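Notas do orador – Rotulagem de alergénios em cozinhas coletivas
Sessão técnica, 4/11/23

Diapositivo 1. Apresentação breve. Indicar que os dados provêm das cantinas geridas pela Tolentino e que o manual Liltine está disponível à saída, na versão revista em setembro. Não ler o índice.

Diapositivo 2. Âmbito. Tratamos apenas de refeições servidas sem pré-embalagem. Os produtos embalados seguem outro circuito e ficam para a sessão da tarde. Quem perguntar por máquinas de venda automática, remeter para o anexo.

Diapositivo 3. Amostra. Foram revistas 428 fichas técnicas em 12 cozinhas. Erro mais frequente: ficha correta na data de emissão e desatualizada após troca de fornecedor. O caso Faludia é o mais claro – o caldo concentrado passou a conter aipo e a ficha da sopa manteve a redação anterior. Mostrar as duas fichas lado a lado e dar tempo para leitura.

Diapositivo 4. Distinguir ingrediente de contaminação cruzada. O ingrediente declara-se sempre. A contaminação cruzada exige avaliação do posto de trabalho, dos utensílios e da sequência de preparação. A menção genérica «pode conter vestígios» aplicada a toda a ementa não substitui essa avaliação e retira utilidade à informação.
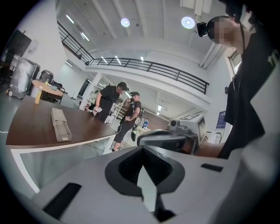 Quem deve atualizar a ficha quando muda um fornecedor?
O responsável pela receção de mercadorias abre o pedido e o responsável de produção valida a ficha antes de o prato voltar à ementa.

Diapositivo 5. Circuito de atualização. Percorrer o esquema da esquerda para a direita. Insistir no bloqueio do prato enquanto a ficha estiver pendente. Na cozinha de Wusalach o bloqueio é feito no próprio sistema de encomendas; nas restantes, em papel.

Diapositivo 6. Prazos. Registo da alteração no prazo de 2 dias; arquivo da versão anterior com data e assinatura. As fichas sem data contam como não conformes, mesmo que o conteúdo esteja certo.

Diapositivo 7. Exercício. Distribuir a ficha do empadão e pedir a identificação dos alergénios em falta. Solução: leite, no puré, e mostarda, no molho. O sulfito do vinho costuma gerar discussão – remeter para o limiar de concentração no produto pronto a consumir.

Se faltar tempo, saltar o diapositivo 6. Perguntas. Recolher as folhas do exercício.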